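Lemstead Dog Food Trial: Frequently Asked Questions

Last updated 27 April 2026

What is the trial?

Lemstead is looking for households to feed our new dry food, Tendgate, to their dogs for 60 days and tell us how it goes. The recipe was changed in January after the first round of feeding, and we want to see how it does in ordinary homes before it goes on sale.

Who can join?

Any adult living in the United States with a healthy dog over 12 months old. Working and sporting dogs are welcome, and so are dogs that spend most of the day on the couch. We cannot accept pregnant or nursing dogs, or dogs on a prescription diet.

Can I enter more than one dog?

Yes, up to two per household. Each dog needs its own form and its own feeding log. If your dogs share a bowl, please enter only one and feed that dog separately.

How many places are there?

There are 1,218 places in this round. When they are filled, new sign-ups go on the waiting list and we write to you if a place opens.

How do I switch my dog to the new food?

Take 8 days over it. Start with a small amount of Tendgate mixed into the current food and add a little more at each meal. If your dog gets loose stools, go back to the previous day's mix and stay there until things settle. Call your vet if it goes on or if your dog seems unwell.

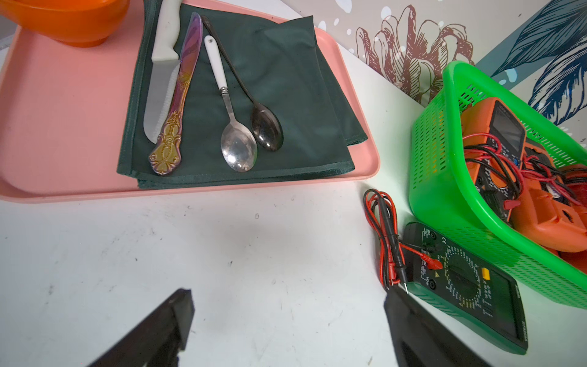
How much should I feed?

Use the chart on the back of the bag and go by the weight your dog should be, which may differ from what it weighs now. Measure every meal with the cup in your starter box. Please don't measure with kitchen spoons. A steel one with a white handle and a long dark metal one can lie side by side in the same set, and a spoonful from each won't give us figures we can compare. Fill the cup level, without heaping, and write the amount in the log before you put the bowl down.

Can I give treats?

Yes, in small amounts. Write them in the log, including training treats and table scraps. Chews count too.

What if my dog won't eat it?

Try adding warm water and waiting 10 minutes. If your dog refuses two meals in a row, go back to the old food and let us know. You will not be asked to return the bag.

Where does the box ship from?

All boxes ship from our warehouse in Gridton. We can't deliver to P.O. boxes.

Who sees my feeding logs?

The logs go to Namboodiri, the firm that handles our trial records. They see your dog's name, age, breed and weight. Your address stays with us and is used only for shipping.

Can I leave early?

Yes, at any time. Use the "Leave the trial" link in your account and send in whatever part of the log you have filled out.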